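Progress report to the Kwan fund, February
Work package 2: comparing hand-held grippers for household tidying
Prepared by Wing-yan Wei, with Kibet Makori and Endang Kusuma

Where we are

The comparison set out in the proposal is under way and on budget. We now have 378 usable recordings from bedrooms, against a target of 863 for the whole package. Kitchens have not been started. Sylvain Picard has agreed that they can wait until the finger pads have been settled, and the revised plan reflects this.

All the bedroom work so far has been done with pairs of hand-held grippers, one in each hand. Small goods and soft toys are laid out on a made bed with an open box beside them, and the operator packs and unpacks the box. We kept the bedding patterned on purpose. Plain sheets gave flattering results in the autumn and we would not learn much by repeating them.
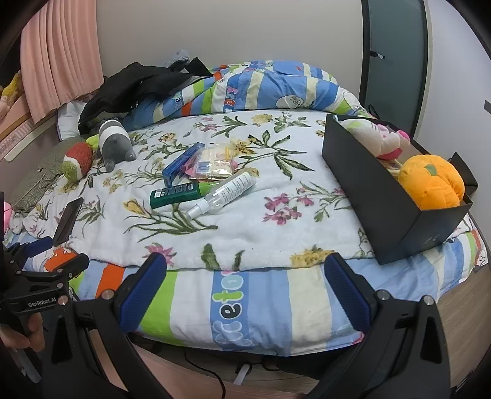
Finger pads

Two types were tried, the ridged pads and the smooth ones supplied by Flollilport. On bottles lying on their side the ridged pads did better for all of our operators. On thin film packets there was little between them, and both types tended to push the packet along before closing on it. The smooth pads also marked more quickly, and Endang has put one set aside to send back.

Cartons were the easiest class. A carton picked up across its narrow sides can be turned upright between the two pads and shown to the cameras without a second grasp. Vanderleia Conceição asked at the last review whether small print would be readable in the recordings. Large lettering is fine, small print only when the carton is held fairly still.
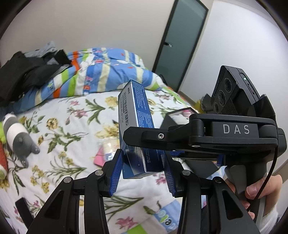

Out of 94 carton grasps checked by hand, 60 were clean at the first attempt. Most of the others were slightly off centre, so the carton swung when it was lifted. Kibet thinks this is a matter of practice and has changed the warm-up for new operators. I am less sure – the linkage hides the lower edge of the carton from some angles, and practice will not change that.

Problems

Cables. The lead from the camera mount catches on the operator's sleeve during long reaches. We have tried clips and tape and prefer the clips.

Time sync. Left and right recordings drifted apart in one batch. The cause was an old version of the Ulomano logging software on one laptop. The batch has been left out of the total above.

Fatigue. Operators now stop for a break after each full box. Wrist complaints have dropped.

Next period

Finish the bedroom recordings, then repeat the carton test with the camera mount raised. Move the equipment to the Poltthorpe flat and begin kitchens. We are not asking for extra money, but we would like permission to move the unspent travel line into replacement pads – Endang will send the figures separately.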